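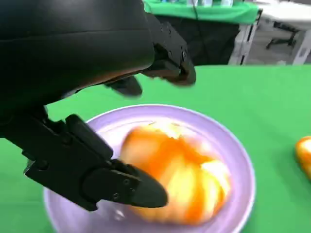 Fruit-handling arm gets a time-out after squeezing too hard

CARNVILLE – A robot arm being taught to move fruit on and off plates at the Trirport test kitchen was shut down for most of an afternoon in May after it closed its fingers on a piece of fruit and declined to open them again, even when told to stop.

No one was hurt. The fruit was not so lucky, and neither was a plate, which went over the side of the table with the arm still attached to the problem.

Trirport, which builds serving equipment for cafeterias and hospital kitchens, has been running the arm at its Paterson Street building since winter. The job sounds like something you would give a four-year-old. Pick up the soft round thing, put it on the plate, take it off the plate, and do it again. The company wants 1,000 clean pickups in a row before it will let the machine anywhere near a lunch line. On the day in question it had managed 800 and people had begun to talk about cake.

According to the incident note the company posted, the trouble started a little after 2 p.m. The sensor that tells the arm how hard it is pinching began to report a pressure of zero. A gripper that believes it is holding nothing will, quite sensibly, hold tighter. It went on doing so until there was juice on the tablecloth.

The operator on duty hit the stop button on the control screen. The arm stopped traveling, as it was supposed to, but the fingers kept closing. The software stop, it emerged, covered the arm and the wrist and left out the hand. The hand is made by a different supplier and had its own ideas. When the operator reset the arm to get a better look, it swung back toward its parking position with the fruit still clamped and swept the plate along with it.

The red button on the wall, the one that cuts power to everything in the room including the radio, did work. It is mounted next to the door, about 200 inches from the operator's chair, a distance the note calls "not ideal." The chair has been moved.

Trirport blames a connector in the wrist that had worked itself partly out of its socket. The plug is rated for far more bending than it had seen, but it had been put back by hand after a cleaning and the little plastic latch was never clicked shut. The checklist for cleaning did not mention the latch. It does now, in capital letters.

The company has made a few other changes. Pressing stop on the screen now freezes the fingers along with everything else, and a second command is needed to open them. A zero reading from the pressure sensor while the fingers are less than fully open is treated as a fault, and the machine quits and beeps. A second red button has been bolted to the operator's table, within reach of either hand. The limit on squeezing force, which had been left at the factory setting meant for moving metal parts, has been turned down to something a peach might survive.

That last item drew some comment in Carnville, where the arm had been due to help out at a open house later in the month by handing fruit to visitors. The plan has been trimmed. The arm will now put fruit on plates behind a clear screen, and visitors will be handed the plates by a person.

A second arm in the same building, known to the staff as Sister, uses the same hand and the same wrist plug. It was checked the next morning and its latch was found open as well. Sister had been working without complaint the whole time, and was taken off duty until both plugs could be replaced with a type that locks when it is pushed in.

Testing resumed two days after the shutdown, with the count set back to the beginning. The company says it will not guess at a finish date. It has, however, changed its fruit order, which used to call for ripe and now calls for firm.

The incident note and the revised cleaning checklist can be read at the front desk of the Paterson Street building during business hours. Ask for the yellow folder.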